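Landosen review: five months of scanning medical records in a two-person injury firm

I do the records work for a very small personal injury practice, so my days are mostly paper. Hospital charts, pay stubs, the folded-up letters clients keep in a kitchen drawer until they find a lawyer. When our old scanner started chewing corners in June I talked my boss into a Landosen, the sheet-fed one with the software bundle, and I've been feeding it ever since. Quick background so you know where I'm coming from: I'm a paralegal, I'm not a tech person, and nobody paid me for this.

The first real job I gave it was a set of treatment records that came to 612 pages. Some double-sided, some faxed and re-faxed until the nurse's notes looked like pepper. It went through before lunch with two jams, both my fault (staples!). I was ready to hug the thing.
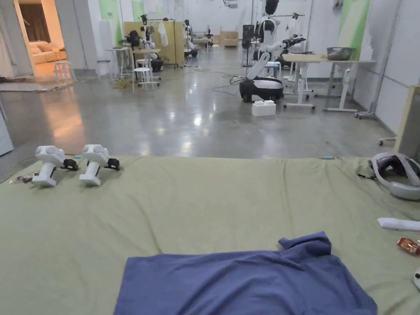

Feeding is where the Landosen earns its money. The tray takes a decent stack and the rollers are gentle on thin paper, even those carbonless forms that urgent care places still love. What it can't handle is anything that has been folded up for years. You know that navy towel, mostly flat and then one big bunched-up fold in the corner? Picture a wage statement in that condition. It'll go in crooked every single time, and you'll be smoothing it out with the side of your hand and trying again. I put the worst ones under a heavy binder overnight now.

The software

It comes with a program called Cikomum, and I have mixed feelings. The good part is the page stamping. You type a prefix and a starting number, and every page gets its number in the bottom right corner, small and readable. We used to do that with a separate program that crashed if you looked at it funny.

The text recognition is fine on typed pages and pretty hopeless on handwriting, so don't count on searching a doctor's notes. I tried "lumbar" on a chart I knew was full of it and got one hit, on a billing page.
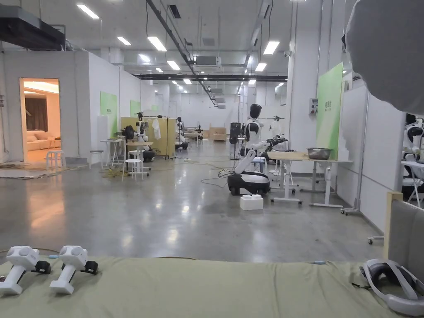 White headset and two controllers on a khaki-green cloth, with the long hall behind.

Redaction is the part I'd warn you about. Cikomum draws a nice black box over a Social Security number, but unless you choose "flatten on save" the number is still sitting there under the box. Anyone can copy it out. That setting is off when you install it, which I think is nuts for something sold to law offices. I only caught it
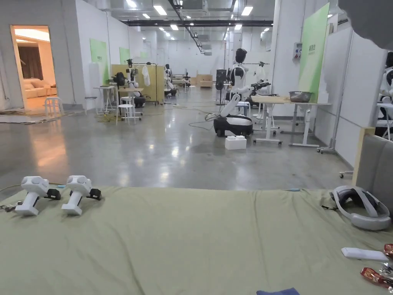 because I always paste from my own redactions before anything goes to the other side. Turn it on the day you install, then check it again after updates. Mine switched itself back once.

How it compares

Before this I'd used an Avus at my last job, and it was faster but so loud we kept it in the copy room. A friend's firm has a Pitkänen, and she likes it fine, though the stamping costs extra there. If you mostly scan short intake packets, either one would do you. For big charts I'd still pick mine.

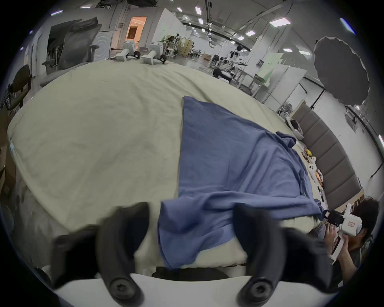
Cost and upkeep

You're supposed to wipe the rollers every 2000 sheets and I do it closer to every 500, mostly when I see a gray streak down the page. Takes a minute with a damp cloth. Support answered my flatten question the same afternoon, politely, and told me to turn on the setting I'd already turned on.

I'd give the scanner 5 stars and the software three. My boss still prints the PDFs out to read them, so I'm not sure how much paper we've saved.

Get our reviews of small-office gear by email. Enter your address to join the newsletter. You can unsubscribe at any time.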